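Section 4: Laying out the table and sorting the small kitchen things

Revised Sun 14 January. Replaces the loose sheet that came in the lid of earlier Hovallow kits.

By now you should have the table unfolded and standing level (Section 2) and the kitchen cupboards emptied onto the bench or the floor beside you (Section 3). If you skipped Section 3 and went straight to the cupboards with your sleeves rolled up, we do understand, but please go back and read the part about glass before you carry on. It's only half a page.

The Hovallow method is a plain one. You mark a table into areas with tape, you put one kind of thing in each area, and you don't let anything go into a drawer or a box until every area has been looked at. Most people get through an ordinary kitchen in an afternoon with a proper stop for tea. Fadwa Ragab, who wrote the first version of this guide, did her own mother's kitchen in a weekend, though that one had three generations of cake tins in it and a great deal of talking.

4.1 What you will need

The table. The one in the kit is 198 cm long and 80 cm wide. Your own dining table will do nicely if it's close to that size, but see the caution about finishes below.
Blue painter's tape, one roll.
Two clean tea towels, one damp and one dry.
A marker and some scrap paper for labels.
A cardboard box for things that are leaving the house.
A second, smaller box for things you can't decide about. Keep it small, truly. A big one fills up.

CAUTION: Painter's tape is gentle, but it isn't magic. On waxed, oiled or freshly painted tables, stick down a short piece somewhere out of sight, leave it for an hour and peel it back slowly. If it lifts anything at all, use lengths of string weighted at the ends and skip steps 3 and 4.

4.2 Marking the table

1. Wipe the tabletop with the damp towel, then the dry one. Crumbs under the tape will have it lifting by lunchtime.

2. Decide which side you'll be standing on, and stay there. If two of you are sorting, stand next to each other. We used to suggest facing one another across the table, and we had quite a few letters from couples.

3. Run the longest strip first, from one side of the table to the other. Press it down in the middle and then smooth it outwards with your thumb. It doesn't have to be perfectly straight, and if you find yourself fetching a ruler you've probably had enough coffee.

4. Add the shorter strips to make your areas. Leave them wider than you think you'll need. A dinner plate should sit inside an area with a hand's width of bare table beside it, so that you can pick the plate up without bumping whatever lives next door.

5. Write a label for each area and set it at the edge nearest you. We like simple words: CUPS, BOWLS, CUTTING, COOKING, SERVING. "Miscellaneous" isn't a label. If you catch yourself writing it, put the marker down and have a think about what those things are used for.

NOTE: A dark table with blue tape can be hard on the eyes in the evening, when the tape and the table start to look like the same colour. Bring a lamp over, or do the marking in the morning and the sorting whenever you like.

NOTE: Moltby sells a cream-coloured tape that shows up better on dark wood. It's a little stickier than the blue, so do the one-hour test again if you change over partway.

4.3 Placing the first things

Start with a handful of items, one or two for each area, and live with them for a few minutes before you bring over the rest. It feels slow. What you're checking is whether the areas suit the way you cook, and it's far easier to shift a strip of tape while the table is mostly bare.

6. Put your cutting board down first. It's usually the largest flat thing you own and it takes up a whole area by itself. If it has a handle, turn the handle so you can get hold of it easily.

7. Lay the things you cut with, and the things you cut, on the board itself. Knives go flat, never leaning against something else, and never with the blade hanging over the side of the board. A knife that stays on the board while you're sorting is a knife you can always find, and with children in the house that's worth more than any amount of tidiness.

CAUTION: Play knives and brightly coloured picnic knives should be sorted in just the same way as the real ones. Little ones watch where you put things, and they'll copy you.

8. Stand bowls upright with nothing inside them. A bowl has a way of collecting rubber bands and bread tags the moment your back is turned, and then it's not a bowl any more, it's a small drawer. If you have a nest of bowls, take the nest apart. You'll often find that the one in the middle hasn't been out in years.

9. Cups can come last. Stand them up if they'll stand, and if one's lying on its side when you get to it, look at the bottom for chips before you set it right. Run a fingertip very lightly around the rim of each as you go. Chipped cups go to the leaving box, or out to the shed for paintbrushes, but they don't go back in the cupboard. We know it was from the coast. Take a photo of it.
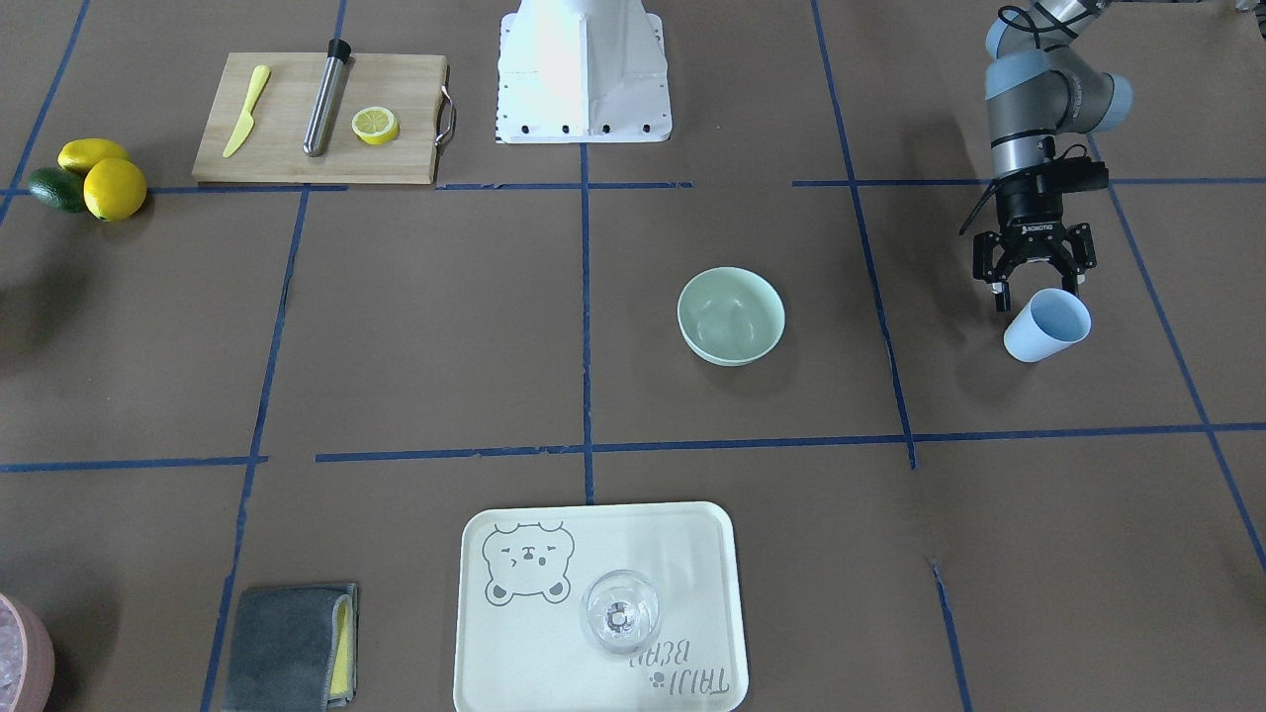 10. Step back from the table and look at the gaps. If one area is crowded and its neighbour has hardly anything in it, move the strip between them now. Peel from one end, low and slow, and lay fresh tape; the old piece won't hold a second time and only picks up fluff.

11. Bring over the rest of that shelf or drawer. One shelf at a time, please, even if you're feeling full of energy. Ladan Daneshvar, who answers most of our letters, tells us that nearly every unhappy one begins with somebody emptying everything at once and then having the doorbell ring.

12. When two things do the same job, put them side by side in their area and leave them until the shelf is finished. You don't have to choose yet. By the time you've seen all four of your vegetable peelers lined up together, the choosing more or less does itself.

4.4 Deciding what stays

Go through the areas in order, starting with the one nearest your working hand. Pick each thing up. People skip this and try to decide by looking, and a great many handsome, useless objects survive that way. Hold it the way you'd hold it at the stove or the sink.

13. If you used it in the last month, it stays, and it goes to the front of its area.

14. If you use it once a year but you do use it (the Christmas platter, the preserving funnel that comes out each September), it stays and goes to the back. Those things will get the high shelf in Section 5.

15. If you can't remember using it, it goes in the leaving box. If your hand won't open, it goes in the small box, and you'll come back to it in Section 6 with a fresh cup of tea.

16. If it belongs to somebody else, write their name on a bit of scrap paper and tuck it in with the item. Do ring them that same day. Casserole dishes have been known to stay at the wrong address for a decade.

NOTE: Plastic and enamel pieces in pale colours stain more than you'd think, especially with turmeric or tomato. A stain by itself is no reason to let a good bowl go. Leave it on a sunny windowsill for a couple of days first.

4.5 If you have to stop partway

It happens to all of us, and the tape is there for exactly that. Leave the areas as they are, labels and all. Put the knives away in a high cupboard for the night and drape a clean tea towel over anything you'll be eating from. If you need the table for supper, slide each area onto its own tray, left to right, and stack the trays in the same order. The Heydari stacking trays fit the kit table neatly, though baking sheets work every bit as well and you likely own those already.

Please don't leave painter's tape down longer than a week, or for more than a day or two in direct sun. If it's gone brittle, warm it with a hair dryer on low and it'll come away with a bit of patience. Any gumminess left behind will rub off with a drop of cooking oil on the dry towel.

4.6 Troubles and remedies

The tape won't stick. The table is damp, or there's furniture polish on it. Wipe with warm water and a dot of dish soap, dry it well and try again.

The areas keep spilling into each other. You have too few of them, or you brought over two shelves at once. Clear half back to the bench.

Everything has ended up in COOKING. Split it into things that go on the heat and things that only stir.

The small box is full. Empty it onto the table and do steps 13 to 16 again with whatever's in there, as though it had all come off a shelf.

Somebody in the house keeps putting things back in the cupboards. Give them the marker and put them in charge of labels.

Replacement tape and spare label sheets can be ordered from Kiveck by quoting part number 544. Table feet are ordered separately; see the list inside the back cover.

Continue to Section 5: Shelves, drawers and the awkward corner cupboard.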